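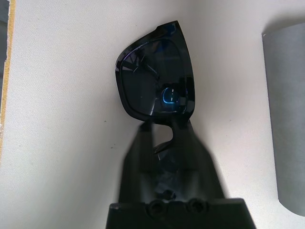
Wrist camera, sunglasses in the gripper.

1 December 2018, Clakent bench

Table-tidying task for the student challenge. Sunglasses are on the list because Hüsnü Tatlı put them there, and Hüsnü doesn't have to write the grasp code. Glossy black on the outside, mirror on the inside as far as the detector is concerned. It gave me two objects this morning, one of them a reflection, and was more confident about the reflection.

Changed: grip force down to 14, approach speed halved. Lens threshold left alone until I understand what May's team meant by "1000 (ish??)" in the Bielecka notes.

Pens next. The rule is one pen per grasp, ends up in the cup, cap still on. The marking sheet says nothing about which way up, and I don't plan to ask.

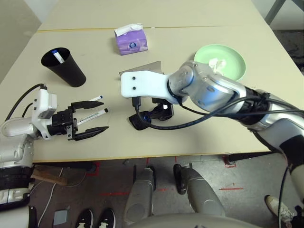
Head view, left arm with a marker, cup behind.

To do:
- log folder is at run 1879, clear out the duds
- tissue still counts as "rubbish" on the plate and "stock" in the box, so pick a rule
- re-read Bravumstead's scoring for dropped items
- Hüsnü to bring a matt pair, or apologise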